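Grundine Community Big Band
Minutes of the May meeting

Held in the back room at Kramer Hall, 7 pm

Present: Phúc Dương (chair, second trumpet), Lutz Sauerland (musical director), section leads for saxes, trombones, trumpets and rhythm, and five other playing members.

Apologies: the lead alto and the band librarian. The librarian sent written notes on the pad, which are covered under item 4.

1. Minutes of the last meeting

Agreed as a true record, with one correction. The spring concert closed with the slow blues and not with the samba as stated. The samba was the encore.

2. Matters arising

The dents in the band's baritone sax have been looked at by the repairer. The low B flat still doesn't speak cleanly and the repairer thinks a pad on the bell side needs replacing. Phúc to ask for a written price before the work goes ahead.

The missing fourth trombone part for the opening medley has been found in the third trombone folder. All players are asked to check that they have only their own parts before handing folders back.

The request for more music stands has been dropped. Most members now bring their own, and the hall has agreed that we can borrow theirs on rehearsal nights if we put them back in the cupboard the same evening.

3. Money

The balance was reported as healthy enough to cover hall hire until the autumn. The spring concert sold 95 tickets on the door and in advance. After hall hire, the piano tuning and printing, it made a surplus of £400.

There was a discussion about whether the surplus should go towards the baritone repair or towards new arrangements. The rhythm section lead asked for a third option to be noted, the replacement of the bass amp, which has developed a hum that can be heard in quiet passages. It was agreed to pay for the baritone first and look at what is left at the next meeting.

Subscriptions: two members have still to pay for the current term. Phúc will speak to them privately.
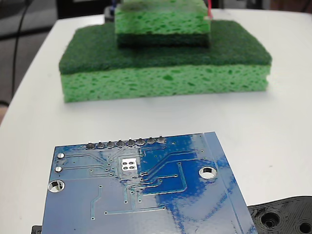

Students will continue to pay half. A proposal to let students in their first term play without charge was talked through. The saxes were in favour. The trombones thought a term was too long and suggested four rehearsals. Four rehearsals was agreed, to apply to anyone new to the band whether a student or not.

4. The pad and the library

The librarian's notes were read out. The pad now holds more charts than fit in the two crates, and several of them have not been played for years. The librarian proposes taking the older dance band sets out and storing them at home, leaving the numbers that are in current use plus a small reserve.

Lutz supported this but asked to see the list before anything leaves the hall. Some of the older sets have good ballads in them which he would like to keep within reach. The pianist asked that the waltzes stay in, as they are often wanted at weddings.

It was also noted that several photocopied parts have become too faint to read under the hall lights, the second tenor book being the worst. Members with a faint part should write its title on the sheet inside the crate lid so that a clean copy can be made from the original set.

5. Musical director's report

Lutz said he was pleased with the spring concert on the whole. The first half was tidy and the solos were a sensible length. The second half suffered from rushing, mainly in the two Latin numbers, where the brass pushed ahead of the drums. He would like to spend the first part of each rehearsal for the next few weeks on time-keeping, starting with the rhythm section alone and adding one section at a time.

He has finished an arrangement of his own, in seven time, called "Kovell". Parts will be handed out at the next rehearsal. It has an open section for solos and he would like people who don't usually solo to put themselves forward. The trumpet lead asked how high the first part goes. Lutz said it has one top D and that it can be taken down the octave without harm.

Balance was raised by the trombones, who can't hear the piano from where they sit. It was agreed to try the piano on the other side of the hall for two rehearsals. The drummer would prefer the bass to stay close to the hi-hat, so both will move together.

6. Summer dates

The Harnia Park bandstand: confirmed. Two sets with a short break. The bandstand holds 14 players comfortably and the full band is larger than that, so some of the saxes and the percussionist will have to sit on the grass in front, as we did last summer. Clothes pegs or clips are needed for the music. Dress will be black shirts and no jackets.

The street fair: the organisers have offered a midday slot on the main stage, or a later one on the small stage by the car park. The small stage has no cover. Members preferred midday on the main stage, though the second trumpet and the guitarist may not be able to get away from work. Phúc to accept the midday slot and find deps if they are needed.

Private party: an enquiry has come in for a smaller group to play standards for two hours. Lutz is willing to put together a seven-piece from the band. There was some concern that the same people tend to be picked for these jobs. Lutz accepted the point and will put a sheet up so that anyone interested can add a name. The fee will be split between the players, with a tenth going to band funds as before.

7. Vocalist

The band has been without a regular singer since the winter. Two people have asked to try out. It was agreed that each would be invited to a rehearsal, on different nights, and asked to bring two songs from the pad and to say beforehand which keys they need. Several of our vocal charts exist in one key only, and Lutz does not want to write new ones until a singer has been chosen.

The guitarist asked whether an instrumental programme might suit the summer dates better anyway. Views were mixed — the bandstand audience has always liked the songs, and at the street fair the words were hard to make out. No decision was made. The summer programme will be planned so that it works with or without a singer.

8. Rehearsal arrangements

Rehearsals will start promptly, with people in their seats and tuned. Setting up has been left to the same few members, and everyone who can arrive early is asked to do so. The brass should bring something to empty water onto, as the hall has complained about marks on the floor.

The side door now locks itself. Anyone arriving after the start will need to knock at the main entrance or ring the pianist, who sits nearest to it.

Parking behind the hall remains limited. The drummer and bass player have first call on the spaces by the door.
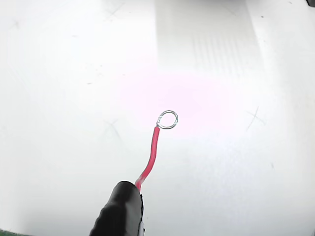 9. Any other business

The second tenor has offered to record a rehearsal so that sections can listen back. Agreed, on the understanding that the recording is shared within the band only.

The band's page still lists last year's dates. The trombone lead will update it and add a short note saying that we are looking for a bass trombone player and a second guitarist.

A member asked if the band would think about a joint evening with another local group, perhaps a small jazz choir. There was general interest. To be put on the agenda for the autumn.

Thanks were given to the lead alto for running two sax sectionals at home.

10. Actions

Phúc Dương: written price for the baritone repair; accept the street fair slot and look for deps; speak to the two members about subscriptions; write to both singers.

Lutz Sauerland: look over the librarian's list of older sets; hand out parts for "Kovell"; put up the sheet for the private party; draft a running order for Harnia Park.

Librarian: list of sets to be moved; clean copies of the second tenor book.

Trombone lead: update the band's page.

Rhythm section lead: find out what a replacement bass amp would cost, new and second-hand.

11. Next meeting

Same room at 7 pm, after the Harnia Park date. Items for the agenda to Phúc a week beforehand.

The meeting closed at 8.40 pm.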